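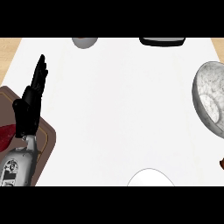
Mahtab Hosseinzadeh would like it known that she asked for a spreadsheet in April, that what she got was a wish list with prices missing, and that the next person to say "we can sort out the spare fingers later" will be sorting them out of their own travel money. She signs the purchase orders. We are hiring someone so that she has a better class of document to sign.

Equipment Planner, Robot Hands and Arms
Drodside, tabletop manipulation group
Full time, on site, with the odd day at home when you need quiet to read a warranty

What the job is

Drodside works on getting robot hands to deal with the things people leave on tables: bowls, trays, containers, food. Until now we have done the bulk of that in simulation, where a hand with five fingers costs the same as a hand with two and a dropped bowl costs nothing at all. Over the next 24 months we are moving a good share of it onto real hardware. We have the floor space and we have the approval. We do not have a plan that anybody outside the group would lend us money against.

You would write that plan and then live with it. The first phase is 4 workstations, each with an arm, a hand, a table, a controller and the mounting hardware that every quote leaves out. The draft equipment list runs to 266 lines. A fair number of those lines are cables. At least one of them is a chair that has been on every draft since the group was formed, and if you can find out who wants it, please do.

What you would be doing

Turning the list into a budget with delivery dates, spares and a column for what happens if the thing is late.

Getting comparable quotes. We have two hands under consideration, the Jendari and the Salehi, and the two vendors have managed to send proposals with no line item in common. One includes the wrist adapter and charges for the software. The other includes the software and would like to have a conversation about the wrist adapter.

Working out what we should buy, what we should rent and what can stay in simulation for another year. The researchers will tell you that everything must be bought. Ask them twice.

Planning for breakage. Fingers wear out, tendons go slack, and crockery is crockery. We want a running cost per station that still looks sane in the second year.

Keeping the records in Jelell, our inventory system. It is old and it logs you out at lunch. We have budgeted for a replacement in the sense that someone once typed the word "replacement" into it.

Sitting in on the simulation reviews, so you know which tasks are ready for hardware before someone orders hardware for the ones that aren't.

Who we are looking for

You have bought technical equipment before, with someone else's money, and been asked about it afterward. Lab equipment, factory automation, medical devices, theater rigging: we don't much mind. You can read a spec sheet and notice that the payload figure was measured without the hand attached. You can tell a very smart person that their number is a guess without starting a feud.

You don't need a robotics degree. You do need to be comfortable asking an engineer what a part does and then asking again when the answer comes back as three abbreviations. Experience with import paperwork would make several people here very happy.

Please don't apply if you enjoy negotiating for sport. Our last round of haggling saved us a small discount and cost us our place in the delivery queue.

What we offer

A salary in the upper half of the band for planners at our site, sent to you in writing before the first interview. Health coverage from the first day and 20 days of paid vacation, which you are expected to use. A desk by a window. A training budget that has its own line and has so far survived every draft.

You report to Mahtab, who answers email quickly and briefly. The short replies are friendly. It takes a few weeks to hear it.

How to apply

Send a resume and one page, no more, on a piece of equipment you bought or argued against buying. Tell us what it was supposed to cost, what it did cost and where the difference went. We read the page first. Skip the cover letter.

Shortlisted candidates get a paid half-day exercise using a cut-down version of our list and both vendor proposals. You may keep the proposals if you find them as entertaining as we do. Applications go to the Drodside hiring desk with "Equipment Planner" in the subject line, and we reply to everyone, including the people who attach a quote.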